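Home About Vacancies Suppliers Contact

Equipment Planning Officer – Robotics (part-time)

Covov is looking for someone to plan and track spending on our two-arm robot benches. You will work 90 hours a month, mostly from our Brivness site, and report to Juwita Harahap.

You will get quotes for arms, grippers and spares, keep the yearly equipment budget, and check deliveries against orders. You will also draw up the replacement list for December. Our stock list has over 338 lines and needs tidying.

You should have experience of buying technical equipment and be comfortable with spreadsheets. You need not be an engineer. Experience of leasing is useful – we are comparing it with outright purchase for the next benches.

To apply, send a CV and a one-page letter to Sulastri Pattinasarany.

The small parts take up more of the budget work than people expect. Each bench task has its own kit, and the officer prices it with the technicians. For electrical work that means items such as a white power strip, a push-button switch box and the brown paper that covers the tabletop, as well as the two-finger grippers that handle the plugs. Please say in your letter how you would set a yearly figure for items like these.

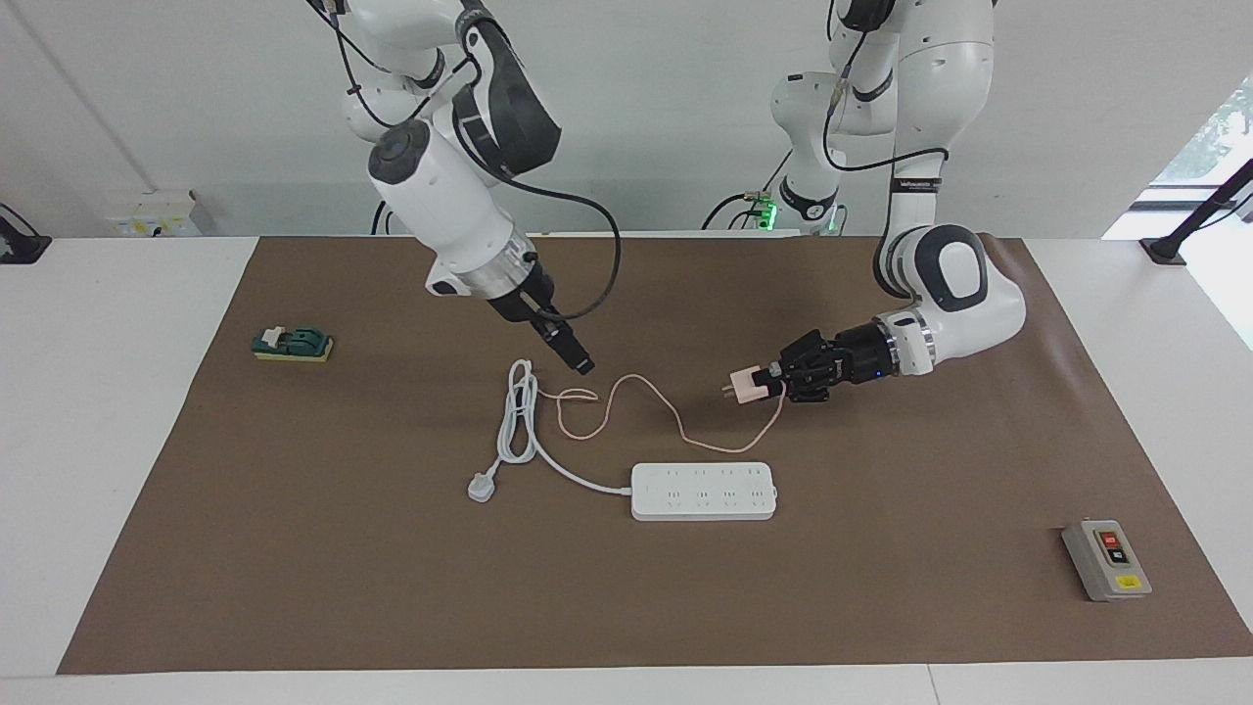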